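The queue at the border is now a lifestyle

2/4/26

Druvavitz has reopened its border to visitors from Drirkoria, and I'm told we should be grateful. I have read the new entry rules twice, the second time with a biscuit, and gratitude hasn't arrived.

The rules run to 47 pages. You may enter if you have applied in advance, if your application has been acknowledged, and if the acknowledgement has itself been confirmed. You must print all three. A phone screen won't do, though the application can only be made on a phone.

The interior ministry calls this a phased return to openness. The first phase began in October and admitted 928 people. By my reckoning the average bus station in Givham does better before lunch.

Jawad Cheema, who speaks for the ministry and must sometimes wonder about other careers, told reporters that the limits were there to protect the public. From what, he was asked. From pressure on services, he said. The services in question are mostly hotels, and the hoteliers have been begging for pressure since the day the gates came down.

I don't think borders are silly. A country has every right to know who is coming in, and there are years when it has good reason to keep people out. My complaint is with the habit that sets in afterwards, when the reason has gone and the desk remains. Somebody was hired to sit at it. Somebody else was hired to stamp what the first person had looked at. Remove the rule and you have two people with nothing to do and a very good stamp.

Travellers have adapted, as travellers will. Everyone I know who crosses regularly now keeps the papers together in one small bag, zipped shut, and guards it like a sick pet. 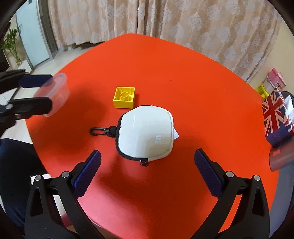 Who pays for the waiting

The cost falls where you would expect. A company director flying in for a conference gets a letter from the trade office and is through in minutes. Rukhsana Bukhari, who has a sister on the Druvavitz side and a cleaning job on ours, waited 19 weeks for leave to attend a christening. The baby could sit up by the time she got there.

Her fee was not refunded, although the date on the form had passed. I asked the ministry about this and was sent a link to the form.

The town of Khattak, which sits close enough to the line to hear both sets of church bells, has sent the government a petition with 1,607 signatures asking for a simple day pass. It's a modest request. People there used to cross for bread. They were promised a reply within a month and have so far had a leaflet.

Our own government isn't blameless. It matched every Druvavitz restriction with one of its own, on the principle that if your neighbour hits himself on the thumb you should pick up a hammer. We could drop our half tomorrow and lose nothing except some paperwork. I would start with the day pass, and I would let people show it on a phone.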